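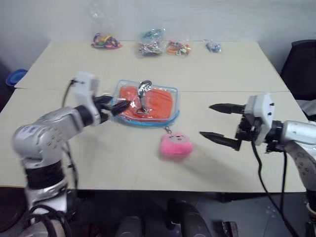
Put it in a clear pouch

I have owned a lot of bags with compartments. The worst was a canvas shoulder bag from Teuber with 11 pockets, and I lost my house key in it twice in one month. Both times the key was in the bag. I had to tip everything out on the hood of the car to find it.

I now carry almost everything in clear zippered pouches, the cheap plastic kind with a colored zipper. One has a rain shell in it. One has chargers. One has the dull stuff, like bandages and a sewing kit. They go into whatever bag I happen to be using, and when I switch bags they all move over in one trip. I think more people should do this, and I think the bag companies have sold us the wrong idea for a long time.

The wrong idea is that a pocket is a place. A pocket is only a place if you remember which one it was. I don't, and neither does anyone I live with. A see-through pouch doesn't ask you to remember. You look at it and the orange thing inside is your orange thing. If the pouch isn't there, you left it at home, and you know that before you get to the bus stop.

The usual complaint is that they look like airport security. My friend Zoia Fedoruk says carrying one is like carrying your laundry down the street, and she has a point if you use it as the outside bag. I don't. I also don't put anything in one that I would mind a stranger seeing, and that takes care of most of it.

The other complaint is that the plastic goes cloudy and the corners split. This is true. Mine last two winters if I don't overfill them. Fabric lasts longer. But I have a drawer full of good fabric pouches that lasted very well, and I couldn't tell you what is in half of them.

Now the part where I lose some people. I think you should hang something on the zipper, and it should be a bit silly. A plush ball with a face is good. Pink is good. I held out against this for years because I thought charms were for school backpacks. Then my niece clipped one to my charger pouch, and I stopped losing the charger pouch. You can find a fuzzy ball with your hand in the bottom of a dark bag while standing on a train. You can't do that with a zipper pull, which feels like every other zipper pull. It also tells two pouches apart when they are the same size - mine are all the same size.

One charm per pouch, though. Lukian Kravets at work has 3 on his and it sounds like a janitor coming down the hall. The clip should be metal, with a ring you can open with a thumbnail. The plastic clips snap in the cold.

I will give the pockets people one thing. For coins and transit cards, a single outside pocket is faster than any pouch, and I use one. Past that I don't see the case. The new Lodar backpack has a sleeve for sunglasses, a sleeve for a pen and a sleeve for a second pen. I tried one in the store on a Friday and spent the whole time unzipping things to see what was behind them. It was a well-made bag. I put it back and bought two more pouches at the register, one with a blue zipper and one with green, and the green one already has gloves in it.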